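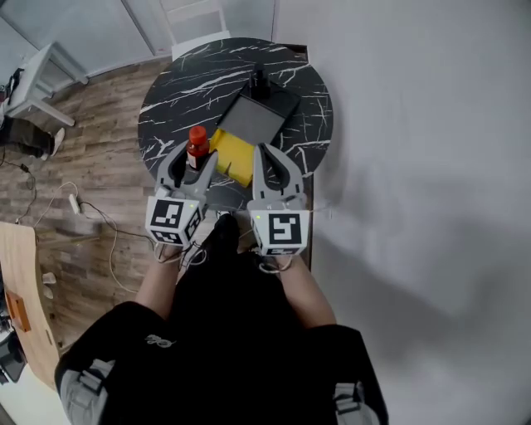 Chapter 5

The Table Still Needs Wiping

Sooner or later, anyone who works on robots is asked by a relative when one of them will do the dishes. The honest reply takes most of a semester, and by then the relative has done the dishes.

This chapter is about chores. We treat them as an engineering problem, which will seem like flattery to anyone who has cleared a table lately. Clearing a table means finding the things on it, deciding which of them belong there, picking up each one without breaking it or knocking over its neighbor, and putting it somewhere sensible. A sauce bottle is tall, smooth and easy to tip. A sponge squashes. A tray has to be lifted level, and if something is standing on it, that something comes along for the ride. An eight-year-old can manage all of this and will do nearly anything to avoid it.

Machines have the opposite temperament. They are perfectly willing. In Chapter 4 we met the packing line at Drendside, where an arm moved 400 identical jars an hour from a belt to a crate and never asked for a break. The jars arrived upright, evenly spaced and facing the same way, because a good deal of money had been spent making sure they did. Put one jar on its side and the line stopped until a person walked over and stood it up. That person was, in a sense, the most advanced piece of equipment in the building – and the only one without a service contract.

A kitchen offers no such courtesies. The Flanagan trial, which we follow through Sections 5.2 and 5.3, logged 3,001 attempts at one modest job: take everything off a small table, wipe it, put everything back. The machine did well with rigid objects in open space. It did less well with a sponge wedged against a tray, and worst of all with the wiping, where it had to press hard enough to clean and gently enough to leave the table where it was.

Much of the recent progress comes from letting people show the machine how. A person does the chore using the same kind of gripper the robot will have, and the recorded motions become training material. It is a humbling way to put away a bottle. Five minutes with two fingers in place of five will teach you more about your own hands than the first half of this chapter, and we suggest you try it with kitchen tongs before reading on.

Section 5.1 begins with grasping, and with the question of why a full bottle and an empty one should be treated as different objects. Keep the tongs handy for the exercises.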